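Category: Datasets / Folk songs
Print | E-mail

# Jaltham Song Sheets

Hello! I've been typing up the old song sheets from the Jaltham singing club, and this folder is where they've ended up.
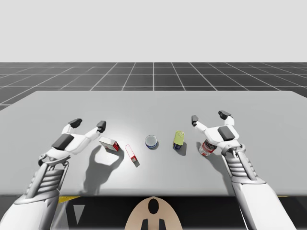 There are 298 songs so far, one plain text file each, with the first line as the file name (spelling left as it was on the sheet, even the odd ones). Līga Stankevičius did most of the Latvian ones and Priit Kütt checked the Estonian – thank you both!

## What's in each file

Title, words, who handed it in, and the tune name if anybody wrote one down. 70 of them have no tune at all, so if you can hum one, please get in touch.

## Known muddles

- Two versions of the ferry song, both kept
- Verse order in the Martens bundle is my best guess
- Accents went missing in the oldest files and I'm still putting them back

Use them however you like, just mention the club. Last tidied 03/10/2025.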